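Home Stories Archive Contact

Last updated July 20, 2019

The Flisetti ran its last lap of the test at Harkside with the oil temperature four degrees over the limit. Leanne Whiteley logged the figure and called the car in. The engine, number 2409, had been rebuilt in September with new bearings and the old pump. 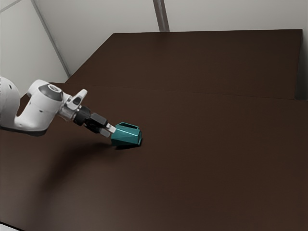 She had argued against the old pump. It was within tolerance, and Flesine, who paid for the engines, did not replace parts that were within tolerance. The pressure trace showed a dip at the exit of Kettle, the long left-hander, on every lap after the eighth. The dip lasted less than a second. At 2000 rpm in the pit lane the reading was normal.

Jamie Furnival climbed out and put his gloves in his helmet. He asked if the engine would do the race.

"It will do the distance at reduced revs," Leanne said.

"How reduced?"

She showed him the sheet. He read it twice and handed it back. At that limit he would lose the tow on the straight, and the two cars behind him on the grid would go by before the first corner.
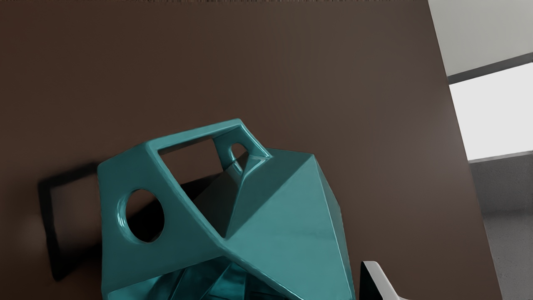
Boonmee Boonchu said the pump could be changed overnight if someone signed for it. There was one on the shelf, still sealed, and the job took four hours with the engine in the car.

Leanne took the form from the drawer. The box for authorization carried the Flesine stamp and a blank line. She wrote the engine number, the part number and the reason, in that order, and then her own name on the line.

Boonmee went to fetch the drain tray.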